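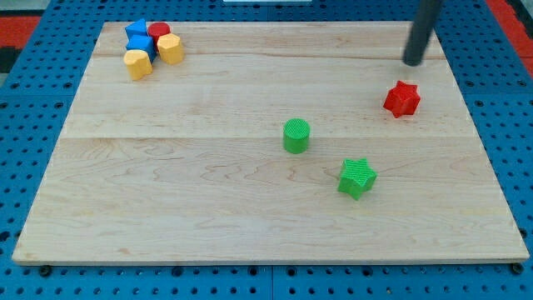
**lowtorque_lucy**

Eighteen out of 20 is a nice number but it isn't a result, according to a reader of our Dokora write-up, and I've been grumpy about it for a week. The complaint is that we ran too few trials, reset the blocks by hand, and then had the same people who trained the policy decide what counted as a success.

Some background. We work on pushing, no grasping at all. The arm gets a short instruction like "move the green star away from the green cylinder" and has to do it with the tip, without dragging the neighbors along. Our new method adds a step where the policy predicts which blocks will move before it commits to a push. With that step on we got 18 of 20. With it off we got 10 of 20, same board, same shapes, same instructions. The tight piles are where the old version falls apart (you push a yellow one and two others come along for the ride).

So, is the reader right? Is 20 per method really too small? And if I can only fix one thing before we resubmit, which one? I have the arm to myself until the end of next week, and then it goes back to the Brornilach people and I'm stuck with whatever I've got.

**gripfest**

20 is fine, everyone does 20. I've seen papers with 10. Just add a video.

**sundaykalman**

Okay, I reviewed a pile of pushing papers this spring so I have feelings about this!

On sample size, your gap is big enough that I wouldn't panic. Stick both counts in a table, put confidence intervals on them, and run Fisher's exact test if you treat the trials as independent. You'll come in under the usual 0.05. The intervals will look embarrassingly wide and that's okay, print them anyway. I trust a wide interval way more than a bare 90 percent.

But did you use the *same* starting layouts for both versions? You say same board and same shapes, which isn't the same thing. If the layouts were matched, that's a paired design, so use McNemar's test and say so. If they weren't, then somebody scattering blocks by hand might have given the new method easier piles without meaning to. That's the one I'd fix. Save an overhead picture of each start layout, overlay it half transparent on the live view, and nudge the blocks until they line up. It's slow. We did it in the Piątek project and it took almost 2 minutes per reset, plus a lot of swearing at hexagons, because they never want to sit at the angle you need. Then shuffle which version goes first on each layout, so camera drift or a warm motor doesn't always hit the same one.

Scoring is cheaper to fix than you'd think. Write the rule down before you run anything, with a distance in it ("away from" could mean a hair or half the board), and have someone score the clips without knowing which version made them.

Also, how many times did you train each one? If it's a single training run apiece, your 20 trials tell me about those two sets of weights and not a lot about the method. I'd take a second seed over another hundred pushes.

**lowtorque_lucy**

Layouts were not matched. Ugh. We had a sketch on paper and eyeballed it. And yes, one run each. I'm doing the overlay thing tomorrow and starting a second seed tonight if the Hunby cluster has room.

**gripfest**

still think you should add a video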